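Home Features Food Houses Gardens Travel Subscribe

The Second Drawer Down

Every house in this country has one, and every house believes its own is the worst

1/7/22

My mother's second drawer down did not open so much as negotiate. You pulled, it gave you four centimetres, and then something inside stood up. The something was usually the potato masher. You slid a hand in flat, like a vet, pressed the masher down by feel, and pulled again. If you were lucky the drawer came. If you weren't, you ate your potatoes in lumps.

The top drawer is cutlery, and cutlery is law. The third drawer is tea towels. The second is where a household keeps its colanders of the mind: the egg slicer, the melon baller, the corn holders shaped like corn, the tongs that have to be clacked twice before use, the birthday candles, the skewers, the thing.

There is always a thing. Ours was chrome, had a hinge, and was held by my father to be for cherries. My aunt said it was for starting seedlings. We never grew seedlings and we bought our cherries in a box each December and spat the stones off the verandah, so the matter was never tested. When my parents sold the house the thing was wrapped in newspaper and moved with them, 524 kilometres up the highway, to a second drawer that had been standing empty for it.

I have been thinking about drawers because I have just had a kitchen put in, and the man who put it in does not approve of them. Or he approves of them as engineering. He has views about what goes on inside.

Adelmo Marino has been building kitchens for long enough to have ripped out some of his own. He came to measure up, opened my second drawer without being asked, and looked into it for a while.

"You own three peelers," he said.

I said one was for guests.

Marino's theory is that utensils expand to fill the space, the way gas does, or relatives. Give a family a narrow drawer and they will cook perfectly well with what's in it. Give them one of the Dustuvden wide pull-outs, the sort that glides out like a morgue tray and closes itself with a sigh, and within a year they'll own a mango splitter. He has seen this happen in Moonee Ponds and he has seen it happen in Wagga. He once fitted a kitchen with 12 drawers for a couple who, as far as he could establish, ate toast.

I bought the Dustuvden anyway. I also bought, from the same showroom, a set of bamboo dividers by Stukska, which arrived flat and came with instructions in which a cheerful bald figure snaps them together using only his thumbs. I have thumbs. It took an afternoon and some language.

The dividers make seven compartments. This sounds generous until you stand in front of them with a rolling pin. A rolling pin goes in none of them. Neither does a whisk, unless you're prepared to put it in on the diagonal, at which point you have repealed the dividers. I moved the whisk to a jar on the bench, and then the wooden spoons went to keep it company, and now I have a jar that falls over.

Marino's advice was the box method. You empty the drawer into a cardboard box, put the box in the laundry, and only bring back what you go looking for. At the end of a month you give the rest to the op shop. He says it has never failed. I asked if he'd done it himself and he said his wife wouldn't hear of it.

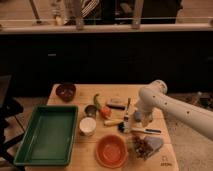 I lasted nine days. On the first I retrieved the good knife, the tin opener and one peeler. By the fourth I was going out to the laundry in my socks to visit the garlic press. I don't use the garlic press. I squash garlic with the side of a knife and then wash the knife, and I have done so since a flatmate shamed me into it at university. But I liked knowing where the press was, and in the laundry it looked as if it had done something wrong.

My neighbour, Mrs Masri, thinks the whole business is a young person's illness. Her second drawer has been undisturbed since she moved into the street, and she can put her hand on anything in it with the lights off. She demonstrated. It took her a few goes to find the strainer, but she maintained throughout that she'd meant to bring out the other items first. She also had a Fanside electric carving knife, still boxed, a wedding present to a marriage that ended before the roast did. It cost 132 dollars, a sum she recalls because the ex-husband mentioned it during the settlement.

"Do you want it?" she said.

I said I really was trying to cut down.

It's in the Dustuvden now, in its box, on top of the dividers. The drawer opens four centimetres and stops. I rang Marino, who said the runners were fine and asked what I'd put in there, and I told him nothing much.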